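Oiling a walnut-look table, how long between coats?

Stuart Ashworth
Put first coat of Otora oil on a dining table Saturday, still feels tacky in places. Tin says 4 hours which is clearly rubbish. Do I wait or wipe it back? Want it done before family come in June.

Pauline Lambert
Too much oil, everyone does it. Rub it hard with a clean rag, leave it overnight, then a really thin second coat. Mine had 2 coats and no more.

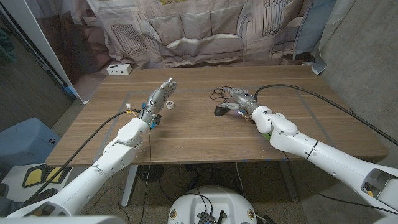 Light brown walnut grain, the sort of colour I'd aim for

Dont leave oily rags in a heap, they can catch fire. Lay them flat outside.

Prusten21
just use varnish mate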